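Living room corner, what would you do with it?
Home and Hearth board > Small spaces
Started May 3, 2021

odstead_porch
Hi all! We've been in the new place since February and I finally have the sofa where I want it (beige leather, a bit of a beast, but so comfy). My trouble is the little gap between the arm and the wall. I put my round marble-look table in there with the fruit bowl on top and the floor lamp behind, and now I can't decide if it's cozy or just crowded. The blue cushion is staying, I love it.

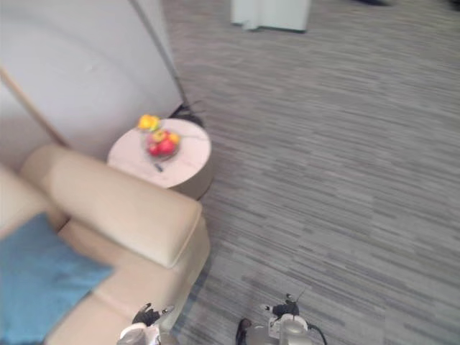 selia628
Crowded, sorry! I'd pull the lamp to the other end of the sofa and let the table have that corner to itself. Fruit belongs in the kitchen, too, but I know I'm fussy.

odstead_porch
Oh no, the fruit stays, we eat twice as much of it when it's within reach! But I'll try moving the lamp tonight. My other question is softness. Leather gets chilly in the evenings, so I'm thinking of light gray knit to go with the carpet, and maybe something black and smooth against it.
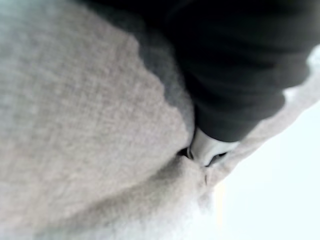
Mwakyusa
Gray knit on leather slides right off, in my experience, and you'll be tucking it back in 30 times a day. Go for something heavier, or fold it over the back and leave it there.

urov_106
Have to disagree, mine has stayed put for 2 winters. And I'd leave the lamp alone as well, you want the light where you read.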